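How to Transcribe an Old Store Ledger

Posted 4 September 2020 by Yoga Tarigan

These are the steps I use for the Plomdale store ledgers, which run from the 1850s until the store closed. They should work for any handwritten account book: a blacksmith's daybook, a doctor's visiting list, a mill book. You don't need special software. A plain text document or a spreadsheet is fine.

Before you start

Handle the book as little as you can. Wash and dry your hands and skip the cotton gloves, which make it easier to tear a page. Put a rolled towel under each cover so the book isn't forced flat. Pencil only on the table.

Photograph or scan every page, including the blank ones, the endpapers and anything tucked inside. Name the files by book and page, with zeros in front so they sort properly: ledger2_007, ledger2_008. If the book has no page numbers, assign your own and don't write them on the original. My second ledger has 400 pages and I skipped one spread by accident. I didn't find out until I was a third of the way through, and every file after it had to be renamed.

From then on, work from the images.

Step 1. Read before you type

Read 10 pages straight through without writing anything down. You are getting used to the hand. Look for words you already know, such as the names of months, "sugar," "nails," "by cash," and see how the clerk forms each letter in them. Make a small alphabet sheet as you go. Capitals are the hard part. In our books L and S are nearly the same, and the capital T of the first clerk looks like a modern J.

Watch for the long s, which looks like an f without the full crossbar. In American account books it hangs on into the middle of the 1800s, mostly as the first letter of a double s, so "molasses" may look like "molafses."

Step 2. Set up your columns

I use these: image name, page, date, customer, side (Dr or Cr), item, quantity, price, total, notes. "Dr" is what the customer owed and "Cr" is what came in against it. A good share of the credits are not money at all. They are eggs, butter, a day's haying, a load of wood. Give those the same care as the cash entries. They are the part people ask about most.

Step 3. Type what is there

Keep the spelling, the capitals and the abbreviations. If the clerk wrote "1 pr Shews," type 1 pr Shews. Put a modern version in the notes column if you want people to be able to search for it.

For anything you aren't sure of, use square brackets:

[calico?] for a likely reading
[illegible] for a word you can't read
[torn] for missing paper
[blank] where the clerk left a gap

Don't guess without brackets. A wrong name in a transcription gets copied into family trees and stays there.

Ditto marks need a decision at the start. I type out the repeated word and add "do." in the notes. Wahyudi Nasution, who did the first Plomdale book, left them as ditto marks, and it is hard to sort by customer in his file.

Step 4. Check the arithmetic

Add up each account as you finish it. If your total doesn't match the clerk's, you have probably misread a figure. The usual trouble is 1 and 7, or 3 and 5. Older books may have prices in shillings and pence well after the dollar came in — twelve pence to the shilling, but the number of shillings to the dollar varied by region, so look for an entry that gives both.

Sometimes the clerk got it wrong. Leave his mistake alone and put a note beside it.

Step 5. Mark your gaps and move on

Don't spend an evening on one word. Bracket it, put an x in the notes column and keep going. The same word will likely turn up again forty pages later in better ink. I go back to the x's at the end of each month of entries.

Step 6. Have a second person proofread

One reads aloud from the image while the other follows the typed version. Swap after each page or your attention drifts. Two of us can get through 13 pages in a sitting, fewer when the columns are crowded. We do ours at the kitchen counter with the laptop turned so both can see it.

Step 7. Save it in more than one place

Keep the images and the transcription together, with a short text file saying who owns the original, who did the typing, and what your brackets mean. One copy at home, one with somebody else, one with the library or historical society if they will take it. The Ismail account alone came to 3000 lines in our spreadsheet and I would not care to type it twice.
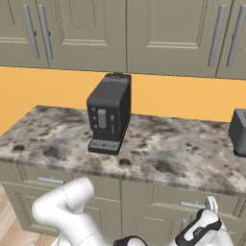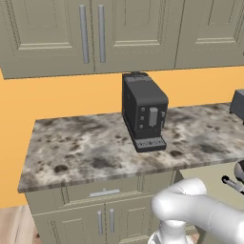
Comments (2)

Melur Subramaniam
On the shillings, check the inside of the back cover before you go hunting through the entries. In the mill book I am working on, the clerk had written himself a little conversion table there, very faint, with six shillings to the dollar at the top. I had been through two years of accounts by then.

Yoga Tarigan
Thank you. I looked in ours and there is only a recipe for horse liniment, but I'll add the back cover to the steps when I revise this in November.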